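Hakala Pair: two hand-held grippers for teaching robots household work
From Teltgate. Product page and notes from our own use.
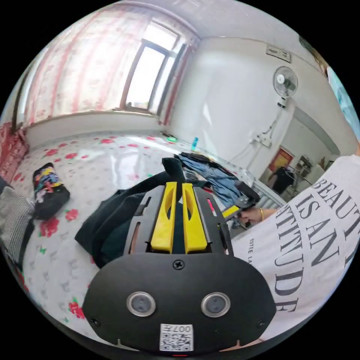

The Hakala Pair is a matched set of hand-held grippers, one for each hand, for recording chores that a two-armed robot will learn later. We have had our set since January and it has gone out to more homes than any other kit on our shelves. Laundry is where it really shines! The yellow finger pads stand parallel with a narrow gap between them, and a folded end of black cloth fits up in there nicely, even when the rest of the cloth is bunched on the sheet. Pants, towels, thin T-shirts, a pair of jeans with a stiff waistband: you go in with both hands, pick, spread, fold, and carry on to the next one.

What you get

One left and one right gripper, both in black with yellow pads
2 spare sets of finger pads
3 batteries (one for each hand and one on the charger)
Charging dock and cable
Wrist straps
Sheet of replacement code stickers
Soft carrying case

Set number for orders and spares: 3137

The pads

Each pad has a long slot cut into it, and this is the part I keep going on about to anyone who will listen. The slot lets the pad give a little when it closes on something thick, so a seam or a rolled hem settles in (where a solid pad would try to squeeze it back out). Sointu Sjöberg ran our fabric sessions and wore down her first set on denim and towels. Swapping them took her a few minutes at the kitchen table with an ordinary small screwdriver. Keep the tiny screws in a saucer while you do it, they roll.

The pads are soft enough for a glass or a plastic bottle. They are less happy with coins, buttons on their own, or a single sheet of paper lying flat. Slide paper to the edge of the table first and take it from there.

The body

The front plate is broad and rounded, with the two sensors side by side across the middle and the code sticker at the lower edge. Every gripper has its own number, and the recording software reads it when you start, so left and right don't get mixed up. Please don't move stickers from one body to another. Géza Veres did this once to save a trip back to the office and lost a whole afternoon sorting recordings by hand.

Wipe the sensors with a dry cloth before each session. Lint gets on them quickly when you're working with knits and fleece.

In the hand

The grip suits small and medium hands straight out of the case. For large hands, take off the rear sleeve, which gives you a bit more room for the little finger. You can wear a watch or a thin bracelet with it, but tuck the wrist strap underneath so it doesn't catch.

Piroska Pintér has trained most of our new operators on it, and her advice is to start with 15 minutes of plain folding before recording anything you mean to keep. People squeeze far too hard at first! After a few shirts the hands calm down and the movements start to look like ordinary folding, and those are the recordings you want.

Working in real homes

We use the Pair in bedrooms, kitchens and hallways, wherever the chore normally gets done. Beds are great work surfaces for laundry, though a soft mattress sinks under your elbow and makes your reach a little different from one side to the other. Daylight from a window is fine. If you're working right beside a bright one, do a short test recording and check it before you go on, and half-close the curtains if the cloth is hard to make out.

What could be better

The charging dock is fussy. You have to press the battery down until it clicks, and the click is quiet. The case has no pocket for the spare pads, so ours travel in a freezer bag. And I'd love a longer strap.

Works with

Tondetti recording software, current version
Stallness wall and table stands, with the small adapter

To borrow a set for a trial or to order spare pads, write to Tirta Menon at the Teltgate equipment desk and give the set number. Repairs go to Lauri Eskola. Please take the batteries out before you send a gripper in.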